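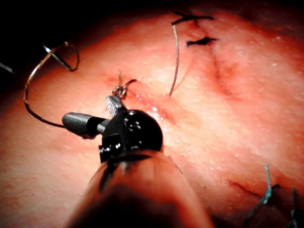
Speaker notes, open day at the Bresa training centre
2019-06-17
Slot: 30 minutes, with questions. Keep the talk to 20.

Slide 1. Welcome

Good morning and thank you for coming. Say the name of the centre slowly, because last year many visitors wrote it wrong on the form. Mention that coffee is at the back and that people may stand up and move if they can't see the screen.

My work is to teach the suturing course on the Vulumska system. I am not a salesperson and I don't work for Metance, who make it. If someone asks about the price, send them to the Metance table beside the stairs.

Slide 2. What you will see today

The live part is in the room next door, in groups of 8. Each group stays for one exercise. Please remind them: no bags on the floor near the console, the pedals are there.

Explain the word "console" now. The surgeon sits there, with hands in the controls and eyes on the display. The instruments are at the other side of the room. They move only when the person moves. Many guests believe that the robot decides where to put the needle. In our course it decides nothing. Say this twice, once here and once before questions.

Slide 3. Suturing, the close view

(Leave this one up for a good minute. Don't talk during the first ten seconds.)

Start with the instrument in the lower middle. Show the black wrist first. This joint is the part I like the most, it bends close to the tip, so the jaws can turn in a small space where a straight tool can't. Then the two jaws. One is grey and smooth with a round end, the other is silver with a cross-hatched face. That face is for holding thread and needle without slipping.

Then the needle. It is difficult to find, so use the pointer: left side, near the top of the big brown loop of thread, a thin silver line. Students lose the needle like this all the time. The rule in our course is that you know where your needle is before you touch anything else.

The loop itself is a good moment to speak about thread length. With a long strand you have to manage the curve as well as the stitch. A beginner cuts it too long, and then the thread goes everywhere. I did so for my whole first month.

Point to the two black knots near the top, on the incision line. Tails are short. Ask the audience which knot they would be happy with. Wait for an answer! Usually someone from nursing is the first to speak.

The green threads at lower right are by a second, shorter incision. Mention them only if there is time.

Slide 4. How the hands learn

No long theory here. In the course we begin with moving rings from peg to peg, then needle driving, then one knot, then a running stitch. Since we opened we have recorded 1,449 practice sessions, and 539 of them were knot tying only. People laugh when they hear this number. Let them laugh, then tell them that the knot is the place where most of my students want to give up.

The main difficulty: there is no feeling in the fingers on our model. You can't feel that the thread is tight. You must see it, from how the tissue lifts and how the loop closes. I say to students, "watch the tissue, not your hands." (Check with a colleague if this sounds rude in English.)

Slide 5. The Bouazza exercise

This is what the groups will do next door. It is named after the place where our first teacher trained. Two incisions, one needle, no hurry. Visitors may close the first stitch with me at the second console. I can take the control back at any moment, please say this clearly to nervous people.

Children under 12 can watch from behind the line. The older ones may try the rings.

Slide 6. Questions I expect

Does the robot get tired? No, but I do, after two hours my neck hurts.

What if the power fails? There is a battery, and we practise this with students too.

How long until I am good? Depends on practice. Come twice a week and ask me again in July.

Can it do the stitch alone? Not here. Repeat the sentence from slide 2.

Slide 7. Groups

Read the group letters from the sheet at the door. Group A goes first, by the left corridor. Group B waits for me here. Turn the microphone off before walking.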